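Subject: Re: [leatherlist] Thread for bag straps
Date: Fri 20 September

> Does anyone have a thread they like for shoulder straps? Mine
> keeps fraying where the strap meets the ring.

Oh, I've been there! I went through two spools of the Temach before I gave up on it. It's lovely on small stuff like card holders, but it fuzzes on anything that rubs. I switched to the Bosine waxed in June and have made 6 bags with it, all holding up so far.

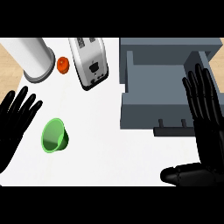
I do 6 stitches to the inch and go back over the last few twice – ugly on the inside, but it's under the lining anyway. Also check your ring for a rough seam. Mine had one, and a minute with 400 grit paper fixed it.

If you want to try the Bosine first, I can mail you 20 yards. Brown or black?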